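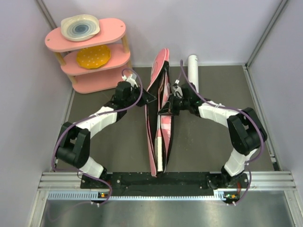
18th May

I signed up! After a whole April of walking past the poster at the Familwood rec center and telling myself "next month," I put my name down for the beginners' badminton ladder and paid my 30 dollars before I could talk myself out of it. My legs are so tired tonight that I took the stairs one at a time holding the rail, and I am grinning like a kid.

So, the evening. I got there far too early and sat in the car eating a banana. The hall smells exactly like my old school gym, floor polish and rubber and a bit of popcorn from somewhere (why popcorn?). They had the far courts set up for us and the near ones for the regulars, who are terrifyingly good. I could have watched them for an hour. The sound is the best part – that hard crack on a smash and then nothing, and then shoes squeaking all over the place.

I lost my first match badly, and my second one not so badly. I keep standing too close to the net and then running backward like someone being chased by a goose. The woman I played second showed me how to turn sideways and take a couple of long steps instead of all those tiny ones, and the next high shot I got there with time to spare and hit it straight into the ceiling lights. Still! I got there!

What I want to remember for next time:

- loosen the grip between shots, I was squeezing so hard my hand cramped
- serve low and short, even if it feels feeble
- bring a bigger water bottle and a second shirt
- get back to the middle after EVERY shot

Must also do something about shoes. My running shoes slide and the soles are too thick, and I nearly turned an ankle going for a drop shot. Denow Sports on the corner of Ramalho Street has court shoes on sale until the end of the month, so I'll go in on my lunch break and try some on. I'd like to get new grip tape too and learn to wrap it myself. I watched one of the regulars do hers on the bench between games, round and round with a tiny overlap, and it took her no time at all.

The walk counter on my phone gave me 1,220 steps for the evening, which can't be right, and then I remembered it had been in my jacket the whole time. Ha.

Came home and ate two bowls of leftover chili standing up in the kitchen. Then I moved the coffee table and practiced the sideways turn in my socks until the downstairs neighbor's dog started barking. I should have done this years ago. I used to play in the yard with a clothesline for a net, and I'd forgotten how funny it is, how you can miss the thing completely and everyone on both sides falls apart laughing.

The next round goes up on the board in a week. I'm at the very bottom of the ladder, so there's only one way to go, and I've already written it on the calendar in green pen. Left to do before then: shoes, tape, wash the blue shirt, ask work whether I can leave around 5 on ladder nights. The Datari report has to be finished first, ugh, but even that doesn't bother me tonight.

Hot bath now, then bed. My right shoulder is already complaining.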